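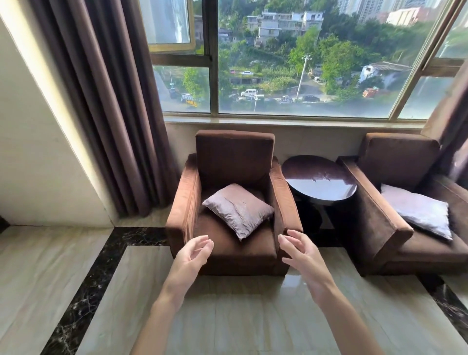

Armchair and throw cushion by the window.

About Trurklow

Trurklow is a legal service for people seeking asylum or other forms of international protection. We prepare claims, file appeals, and represent clients at interviews and hearings. We do not arrange travel, employment, or housing.

The practice was founded by Prasetyo Hartono, who remains its director. Rosalie Rüegg is head of casework and signs off on every written submission before it is filed. Both carry their own cases.

What we handle

First applications for protection, including claims made after a visa has expired. Appeals against refusal, where the deadline has not passed or there are grounds to request an extension. Requests to suspend removal while a claim is pending. Family reunification for clients whose status has been granted.

We do not take criminal defense, business immigration, or citizenship cases. Inquiries on those matters are passed to Kamath, a general practice with which we have a written referral agreement. Neither party pays a fee for referrals.

How a case is opened

Intake is by appointment. The first meeting covers identity documents, the route of entry, any earlier claims in other countries, and the dates on any notice received. Bring the notice itself — the date of service matters more than the date printed at the top. A conflict check is run before advice is given.

Clients who have a removal date are seen ahead of the regular list. Interpreters are booked by us and sign a confidentiality form. Relatives may attend but may not interpret.

Case files are kept in Sesteck, our records system. Access is limited to the assigned caseworker and the head of casework. Closed files are held for the period required by law and then destroyed.

Figures

In the last reporting year we received 500 inquiries and opened 378 cases. The remainder were outside our scope, were referred, or did not proceed past intake. The count is by file, so a family claiming together appears as one case.

Offices

We have two offices. The main office handles intake and hearings. The Wulero office handles appeals and country research, and sees clients only when a hearing is listed nearby. Letters for either office should go to the main office and carry the file number.

Fees

Intake is free. Later work is charged on a fixed scale, which is given in writing before a file is opened. Fee waivers are decided on proof of income. The current scale has applied since January.

Page last reviewed June 7, 2020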